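Spending the Robot Money: A Gallery Page

Posted 2019-02-15

Hello again! Lots of you asked how the arm project is getting on at Mokoena, so I've finally sat down and put a page together. It's a gallery of sorts, though you'll have to get through a fair bit of me talking about money first (sorry, the money has taken up most of my winter).

For anyone new, we're a small workshop that wants one arm to do the dull end of the kitchenware testing -- picking bowls up, putting bowls down, all day long. We started planning in November with a spreadsheet, a biscuit tin and no idea what a gripper cost.

The shopping list

I began where I think everybody begins, with the arm itself. I read brochures for weeks. The one I kept going back to was the Nekeo, mostly for its reach, and partly for the people on the phone, who answered my daft questions without sighing. It was also the dearest of the lot, so I did a lot of squinting at the lease terms before I got anywhere near saying yes.

What caught me out was everything else you need. The arm gets a big number at the top of the quote and your eye stops there. Then you turn over and find the base plate, the controller stand, the safety fencing, the cable that's a metre longer than the one in the box, the delivery, the training day and the second training day. My first spreadsheet had four lines in it. The current one has 22, and I've a nasty feeling there's another one hiding somewhere.

Fingers and pads

I put down £900 for finger sets and spares, and I'd fight anyone who tried to take it off me. Pads wear. Fingers get bent when somebody sends the arm into the worktop on its first morning. Ours will be a plain two-finger gripper, and we looked at a fancier one from Werkero that would have been lovely, but I couldn't make the sums work without losing the training days.

If you're writing a budget like this yourself, ask for the price of a single replacement finger before you order anything. One supplier quoted me a price for a pair, wouldn't sell them singly, and wanted six weeks to deliver! I crossed them off over lunch.

Simulate first, buy second

This is the part I'm most pleased with. We spent £369 on the Ceroline licence before we spent a penny on metal, and we've been doing all our trial picks on the computer. You can put a bowl on a counter, bring the gripper in from whichever side you fancy, and argue about the approach for an entire afternoon with nothing to sweep up afterwards.

It's changed the order, too. I'd been all set to buy the short mounting post (cheaper, obviously), and then I spent a morning looking down at a bowl from the gripper's end and started to wonder how much room we'd want between the wrist and the counter. So the taller post is on the list now, and I've pinched the difference from the fencing line, where I'd been a bit generous.
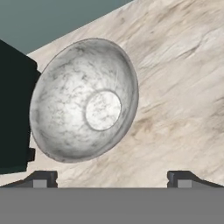 Round things are what I've been fretting over most, I'll admit. With a box you've got flat sides and you know where you are. With a bowl you've got to decide whether to go for the rim or get round the whole thing, and that decides how wide the fingers have to open, and that decides which gripper you can get away with buying. I've gone back to the opening width on the order form three times now -- it's in pencil until we've run a few more sizes through.

I also keep adding different surfaces to the test set. Shiny ones, pale ones, patterned ones, a bowl that's nearly the same shade as what it's sitting on. If the camera is going to struggle with any of that, I want to find out while the camera money is still in the bank.

What's left

There's £500 sitting in the pot marked "other", which I'm guarding fiercely. I'd like it to go on a proper bench light. The rest of the workshop would like it to go on a better kettle, and I can see their point.

The order for the arm goes in once the lease people have sent back their paperwork, and the post and base plate will follow a week behind so that everything doesn't land in the corridor at once. I still have to measure the lift as well. If you've bought a small arm lately and there was something you wished you'd budgeted for, do leave me a comment, and I'll add a row for it.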